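Urka présente Rurenard, un poste de travail à deux bras pensé pour les petits ateliers, les écoles et les laboratoires

Publié le 2020-07-20
Par le service de presse d'Urka

C'est avec un vrai plaisir – et, avouons-le, un peu de trac – que toute l'équipe d'Urka annonce aujourd'hui l'ouverture des commandes de Rurenard, son premier poste de travail à deux bras robotisés livré prêt à poser sur un plan de travail ordinaire. Ceux qui nous suivent depuis les débuts savent combien ce projet nous tient à cœur, et combien de soirées il nous a coûtées. Les autres nous pardonneront, nous l'espérons, de prendre le temps de raconter un peu comment nous en sommes arrivés là.

Urka est une petite maison. Nous sommes 17, installés dans un ancien atelier de reliure où il fait trop chaud l'été et où l'on se croise sans arrêt dans l'escalier. Pendant des années, nous avons surtout fait de la réparation et de l'adaptation de machines pour des clients de la région, des gens qui fabriquent des boîtes, des lampes, des instruments de mesure, et qui nous posaient régulièrement la même question : existe-t-il quelque chose entre le bras industriel derrière sa grille et le jouet de démonstration ? Nous répondions avec embarras, en renvoyant vers des catalogues qui ne convenaient pas tout à fait. Rurenard est notre réponse, arrivée un peu tard pour certains d'entre eux, qui ont eu la gentillesse d'attendre.

Le poste se compose de deux bras construits de la même façon, montés côte à côte sur un support commun à l'avant du plan de travail, chacun terminé par une pince. Nous tenions beaucoup à cette disposition. Une grande partie des gestes que l'on fait à l'établi demandent deux mains : on tient d'un côté, on tourne de l'autre, on présente une pièce, on la reprend sous un meilleur angle. Avec un seul bras, il faut fabriquer un gabarit pour chaque objet, et les gabarits finissent par remplir les armoires (les nôtres en débordent encore).

Nous avons donc passé l'essentiel de nos essais sur des objets de tous les jours, de ceux qui traînent dans une cuisine ou un bureau : un panier à compartiments, une boîte à outils à couvercle transparent, de petites pièces de couleur aux formes irrégulières, quelque chose de creux qu'il faut saisir de travers.
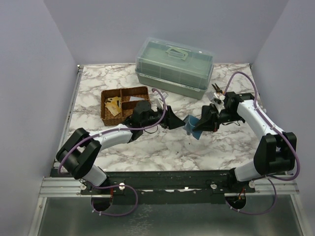

Ce travail à deux pinces sur un même objet est celui qui nous a donné le plus de mal, et c'est aussi celui dont nous sommes le plus fiers. Les deux bras doivent se rapprocher sans se gêner, chacun avec son propre angle d'approche, et l'opérateur doit pouvoir reprendre la main à tout moment. Le logiciel Kolik, développé chez nous et fourni avec chaque poste, s'en charge : on enregistre un geste en guidant les bras, on le rejoue, on le corrige par petits morceaux, on le range dans une bibliothèque que l'on peut partager avec ses collègues ou avec une autre classe. L'interface est en français, les menus sont peu nombreux, et le manuel a été relu par des enseignants qui n'ont pas ménagé leurs remarques.

Une fois les câbles branchés et les deux bases serrées, l'installation demande jusqu'à 7 heures la première fois, étalonnage compris. C'est plus long que ce que nous souhaitions au départ. Nous avons préféré garder une procédure complète, expliquée étape par étape, et proposer à ceux qui le désirent une mise en route à distance avec l'un de nos techniciens, qui reste en ligne jusqu'au premier geste enregistré.

Nous avons voulu aussi que le poste puisse être réparé par ceux qui s'en servent. Les câbles courent à l'extérieur des bras et sont maintenus par de simples attaches ; on les suit du regard, on les remplace sans ouvrir les capots. Les pinces se démontent. Les plans de toutes les pièces d'usure sont remis à l'achat, et les établissements équipés d'une imprimante 3D pourront en produire une partie eux-mêmes. Pour le reste, notre partenaire Anozie, qui assure déjà la fabrication des capots, tiendra un stock de pièces détachées et les expédiera directement aux clients.

Rurenard s'adresse aux ateliers qui traitent de petites séries, aux lycées et écoles d'ingénieurs, ainsi qu'aux laboratoires qui étudient la manipulation d'objets. Il n'est pas destiné au levage ni aux cadences de chaîne, et nous le disons volontiers aux visiteurs qui nous le demandent : pour ces usages, d'autres machines conviennent bien mieux, et nous aidons encore avec plaisir à les choisir.

Le poste complet, avec ses deux bras, ses pinces, son support et une licence Kolik sans limite de durée, est proposé au prix de 4000 euros hors taxes. Un second jeu de pinces est disponible en option, de même qu'une formation sur place, facturée 800 euros la journée, frais de déplacement inclus en France métropolitaine. Les établissements d'enseignement peuvent nous écrire pour obtenir un devis adapté à leur calendrier budgétaire, que nous savons parfois capricieux.

Les premières livraisons sont prévues en décembre, dans l'ordre d'arrivée des commandes. D'ici là, notre atelier reste ouvert sur rendez-vous à toutes celles et tous ceux qui voudraient voir le poste fonctionner, apporter leurs propres objets et les mettre entre les pinces – c'est même la visite que nous préférons, car on nous apporte des choses auxquelles nous n'aurions jamais pensé. Les journalistes qui souhaitent emprunter un poste pour un essai peuvent en faire la demande au service de presse, en précisant la durée envisagée et la place dont ils disposent sur leur table.

À propos d'Urka

Urka conçoit, adapte et répare des machines pour les petits ateliers et l'enseignement. Rurenard est le premier produit vendu sous son nom. Le service de presse répond en français et en anglais.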